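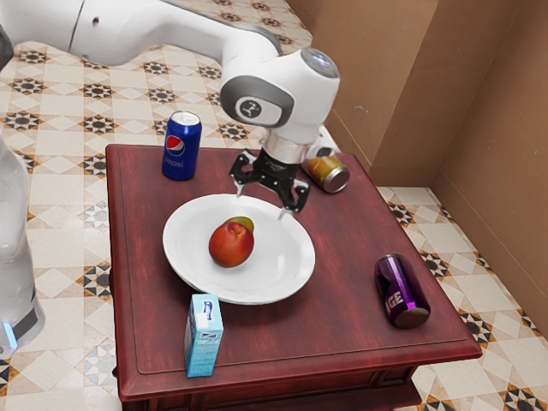

Changer son mot de passe tous les 90 jours : à qui cela profite-t-il ?

Lundi matin, 8 h 40, la fenêtre s'ouvre avant même la messagerie. « Votre mot de passe expire dans 10 jours. » Je travaille depuis assez longtemps dans des bureaux équipés d'ordinateurs pour savoir ce qui va suivre : le chiffre de la fin augmentera d'une unité, la majuscule restera où elle est, et le service informatique cochera sa case.

Je ne suis pas contre la sécurité. Je demande seulement qu'on me montre à quoi sert une règle que l'on impose à tout le monde depuis vingt ans. Or, quand on pose la question, la réponse est presque toujours la même : c'est dans la politique. Et pourquoi est-ce dans la politique ? Parce que l'auditeur le demande. L'auditeur, lui, vérifie que c'est bien dans la politique.

Chez Bornen, où j'ai passé quelques semaines l'an dernier pour une mission sans rapport avec le sujet, 870 salariés étaient soumis à ce régime. Douze caractères, un symbole, pas de répétition des huit derniers mots de passe. J'ai demandé à Bożena Walczak, qui tenait alors l'assistance aux utilisateurs, combien d'appels concernaient un compte bloqué. Sur le mois de mars, 338. Elle m'a montré la liste sans commentaire. La plupart tombaient le lendemain d'un renouvellement, et une bonne part venait des mêmes personnes, celles qui essaient d'inventer chaque fois quelque chose de vraiment nouveau. Les autres, ceux qui passent de Printemps3 à Printemps4, n'appellent jamais.

On punit donc les bons élèves. Un attaquant qui a récupéré un ancien mot de passe dans une base volée n'a pas besoin d'être brillant pour essayer la variante suivante. Et s'il possède le mot de passe actuel, il ne va pas attendre poliment la fin du trimestre : il entre le jour même, il crée une règle de transfert dans la messagerie, il se ménage un autre accès. Le renouvellement arrive bien après.

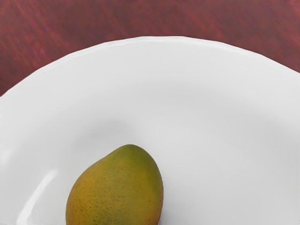

Les défenseurs de la règle ont un argument que je prends au sérieux, celui du compte partagé ou oublié. Un prestataire s'en va, un stagiaire avait noté l'identifiant d'un collègue, et l'expiration finit par refermer la porte. C'est vrai. Mais c'est un aveu : on compte sur un minuteur pour faire le travail que personne ne fait au moment des départs. Hiba Kassab, avec qui j'en discutais et qui administre des annuaires pour plusieurs PME, est moins sévère que moi. Selon elle, une mauvaise barrière vaut mieux qu'un portail ouvert, surtout dans les maisons où l'on apprend le départ d'un salarié par la machine à café. Je lui accorde le constat. Je ne vois toujours pas pourquoi il faudrait en faire une doctrine.

Il y a aussi le commerce. Makeck vend un module d'expiration « intelligente », Rodley un tableau de bord qui attribue une note d'hygiène à chaque service — avec des couleurs, naturellement. J'ai assisté à une démonstration de ce tableau. Le service commercial était en vert parce que tout le monde avait changé son mot de passe dans les délais. La question de savoir si ces mots de passe figuraient déjà dans une fuite connue n'a pas été abordée ; c'était une option, en supplément.

C'est pourtant par là qu'il faudrait commencer. Comparer les mots de passe choisis à ceux qui circulent, refuser ceux qui s'y trouvent, exiger un second facteur pour la messagerie et les accès à distance, fournir un gestionnaire de mots de passe et prendre une heure pour expliquer comment on s'en sert. Forcer le changement quand il y a une raison de le faire, et le dire. Bakke, un petit éditeur qui a abandonné l'expiration, a passé son annuaire au crible avant de sauter le pas : 2343 comptes, dont une quantité gênante appartenant à des gens partis depuis longtemps. Aucun n'avait été repéré par la règle des 90 jours, pour la simple raison que les comptes de service en étaient dispensés et qu'on y avait rangé un peu tout.

Je me méfie aussi de l'enthousiasme inverse. Supprimer l'expiration sans rien mettre à la place, c'est faire une économie et l'appeler modernisation. J'ai déjà lu deux notes internes qui annonçaient fièrement la fin des changements obligatoires et renvoyaient le second facteur à « une phase ultérieure ». On sait ce que deviennent les phases ultérieures.

En attendant, il me reste dix jours. J'ai déjà reçu le deuxième rappel, par courriel, avec un lien sur lequel on me prie de cliquer pour saisir mon mot de passe actuel. La même direction nous a envoyé en début d'année une formation nous apprenant à ne jamais cliquer sur ce genre de lien.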